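Olavine Call Screener for Home Phones
Sold by Clurkley
Item: Olavine desk unit, gray

In stock. Ships in 5 business days.

Overview

The Olavine is a small box that sits between your home phone and the wall jack. It answers calls from numbers you haven't approved and asks the caller to say a name and press a key. Recorded sales calls usually hang up at that point. If a person does give a name, your phone rings and you hear the name before you decide to take the call.

It is meant for households that get a lot of fake bank calls, fake tax calls and calls from people claiming to be a grandchild in trouble. It works with corded and cordless phones. It does not work with cell phones.

Numbers on your approved list ring straight through. You can store 135 approved numbers and block as many as you like. Blocked callers hear a short message and the line is closed.

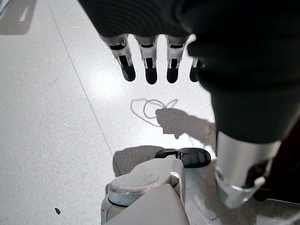
Setup

Plug the short cable into the wall jack and the other end into the port marked LINE. Plug your phone into the port marked PHONE. Connect the power supply. The display will show the time once the first call comes in, if your phone company sends caller ID. Caller ID service is required. If you don't have it, call your phone company before ordering.

To add a number, type it on the keypad and press OK twice. To add the last caller, press OK while the number is still on the display. Doctors' offices often call out from a different number than the one on their card, so it is worth adding both.

If you have several phones in the house, put the Olavine on the jack where the main cordless base is. Phones on other jacks will still ring for every call. Customers with internet phone service should connect the unit to the phone port on the modem.

Two screening modes

Name mode is the default. The caller says a name, and you hear it and choose.

Code mode is stricter. Only approved numbers and callers who enter your four-digit code get through. Everyone else can leave a message. Relatives who look after a parent's phone tend to use this one. The code can be changed from the Imhof settings page or on the unit itself.

What it won't do

The Olavine cannot tell you that a caller is who they say they are. A scammer can fake a number, including one on your approved list. If someone asks for money, gift cards or account details, hang up and call back on a number you already have. The unit has no way to check emails or text messages.

Messages

The unit holds 50 messages of up to two minutes each. When it is full, new callers are told so and the oldest message is kept. Messages stay in memory if the power goes out. During an outage the box is bypassed and the phone rings as it would without it.

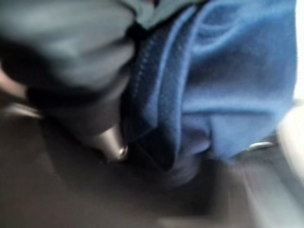

Blue fabric, close up.

In the box

Olavine unit
Power supply
Phone cable, short
Printed guide, large type
Card for writing down your code

Software

Imhof is the free settings page for the Olavine. It needs a computer and the USB cable from any older printer. You can use the unit without it. Version 17 fixes a fault where names with an apostrophe were not saved.

The Kasia accessory, a loud bell with a flashing light, is sold separately and plugs into the side port. Units bought before November need the current software for the bell to work.

Returns

Unused and used units can be returned with the power supply and the guide. Clear your approved list first: hold OK and CANCEL together until the display goes blank.

Page updated Tuesday, January 28, 2025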